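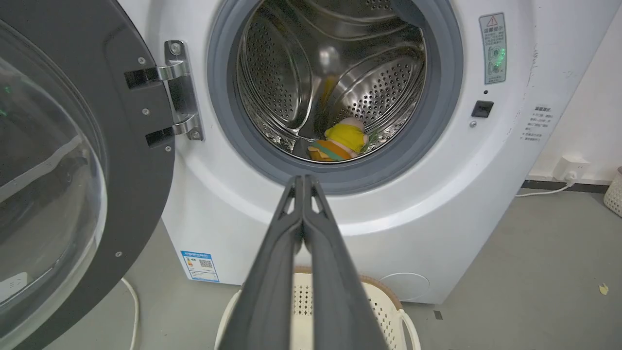 3.2 Loading and unloading at floor level

The household survey returned 1011 usable diaries, in which respondents recorded each wash from sorting to drying. Unloading was the step most often described as tiring. Tijani and Mägi attribute this to the low opening of front-loading machines, which obliges the user to bend or kneel while reaching into the drum. The Stongate interviews support their reading. Older residents reported leaving small items behind and finding them only at the next wash.

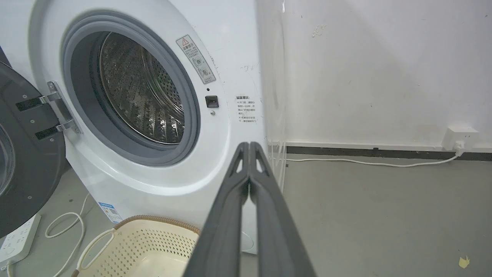
Basket placement was treated as a separate variable. Respondents who kept the basket on the floor close to the machine reported fewer dropped items than those who carried laundry by hand to another room. Adomaitis found the same pattern in the Didenko apartments, although her sample included only 10 households.

Figure 2. Front-loading washing machine with the door open and a laundry basket on the floor in front of it.
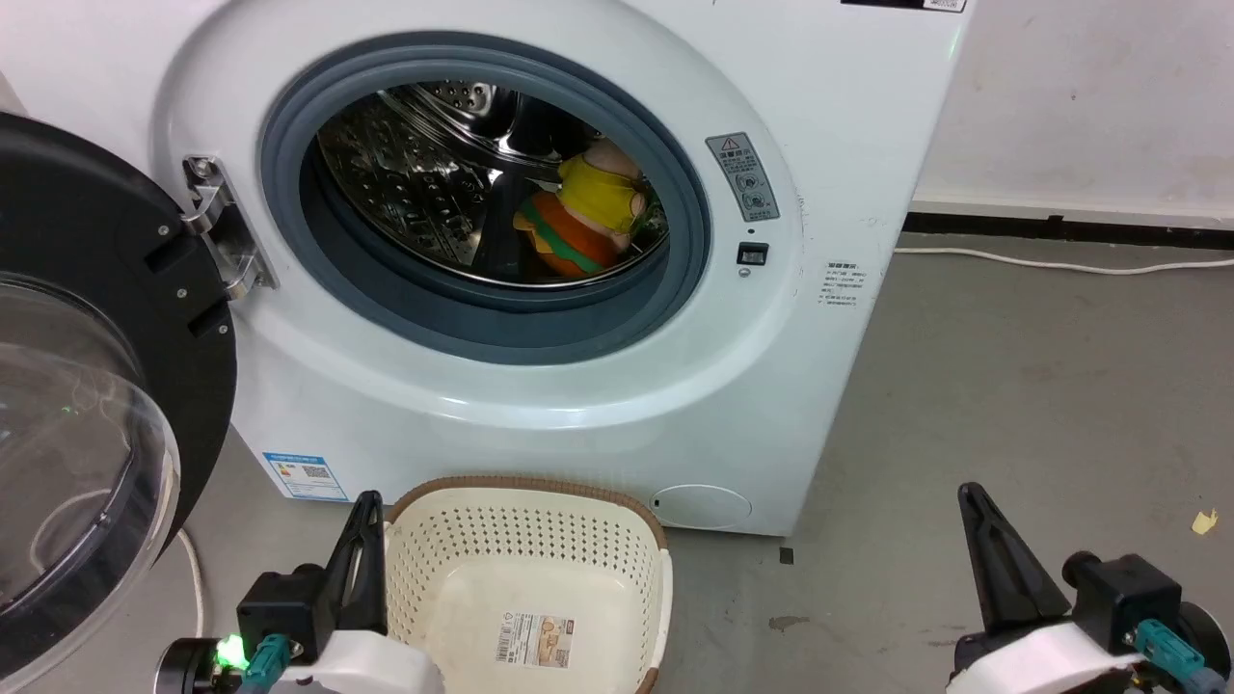

Soft toys formed a small but distinct category in the diaries. They were usually washed apart from clothing, and parents checked the care label less often than they did for garments. A single toy is also easily missed during unloading. In the third picture the plush toy rests against the lower right inner wall of the drum, partly behind the gasket, where a person standing upright may not notice it. Dzene recommends a final check of the drum by hand before the door is closed. We adopted this step in the written guidance given to participants in February.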